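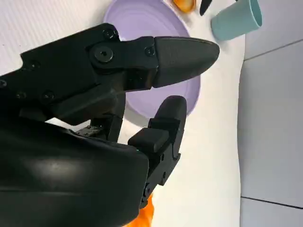 I have a thing for plates, and it has gotten a little out of hand. It started with a box of 8 dinner plates I picked up at the Mulligan flea market one February (I went in for a lamp, came home with no lamp) and it has just kept going from there. My cupboards are full, my hall closet is mostly full, and I've started keeping the overflow in the laundry room. This page is for the colored ones, which get the most use at my place. The round lavender one is a color I would never have picked at twenty, and now I reach for it before anything else — toast looks good on it, lemon cake looks amazing on it, and even a sad desk-lunch kind of sandwich cheers up a bit!

A few people have written to ask where I shop, so, quickly: mostly Mulligan, sometimes the Praketti outlet when they clear out their seconds. Go early in the morning and bring your own newspaper for wrapping, they always run out. Seconds usually have a pinhole in the glaze or a slightly wobbly foot, and I honestly like them better that way. My rule is that I'll pay up to 6 dollars for a single plate and no more, and I have broken that rule plenty of times.

Lavender is a funny color to set a table with. With bright white it can go a bit Easter, so I put it next to gray or a deep mossy green, and I keep the napkins plain. Oatmeal-colored linen is my favorite for this. Yellow flowers if there are any in the yard, and if there aren't, a bowl of lemons does the same job.

I wash the colored ones by hand, with a soft sponge and no scouring powder, and I put a paper towel between each one when they go back in the stack. Yes, it's fussy. I lost a beautiful Tirnov saucer to a bad stack and I'm still sore about it.

Greens are up next, as soon as I can get to the back of the closet.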